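Does a robot club need a robot?

I went to Valtport expecting to be sold something. The school's robotics club has been praised in the local newsletter twice since June, both times with the word "groundbreaking", and I have sat through enough demonstrations to distrust that word. At half past three, when the club meets, there was no demonstration. There were laptops, a packet of custard creams and a disagreement about gravity.

The project is called Flerker. It is a robot arm that tidies up, and it exists only in simulation. Lindsay Treloar, who teaches physics and runs the club, doesn't dress that up. "We priced a real arm. The one we wanted was £1,859 and the club gets £90 a term. So that was a short meeting."

I asked whether pupils were learning robotics or learning to play a rather dull video game. Treloar said she'd had the same worry. "In a game, things go right when you press the button. Here they mostly don't. Finbarr spent a fortnight on an arm that sank through the floor."

Finbarr Ní Bhriain, 16, confirmed the fortnight. "It was the collision settings. I'd copied them from an older project and never looked."

The attempts are logged. When I visited, the log for the current task stood at 849 runs. How many were successes? There was some looking at shoes. "Depends what you call a success," said Effie Lennox, who writes most of the code. "If it touches the thing and the thing ends up nearer where it should be, we were counting that. Ms Treloar made us stop."

Good for Ms Treloar. I have read company brochures with looser standards.

Lennox had the room open on her screen while we talked, and she was more interested in the spectacles than in me. "Thin things are horrible," she said. "The arms of the glasses are just wire, basically. A ball is easy. Everyone shows you the ball."
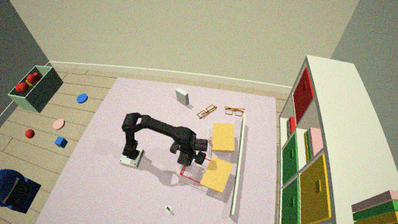 What happens in Sernanari

The regional final is held in Sernanari, and it has a simulation category with 3 judges. Evaristo Olvera, one of them, was blunt on the phone. "A simulated room has no dust and no wobbly table. I mark them on whether they know that."

Gebremedhin Gidey, the club's youngest member, seems to. He keeps a list of what he thinks would break first on a real machine, and it runs to two pages. I asked him if he minded not having one. "Yes," he said. "Obviously."

Treloar has applied for a grant and expects to be turned down. I left still unsure that a club can teach robotics without a single motor in the building, and told her so. She said to come back after the final and ask Effie about the glasses.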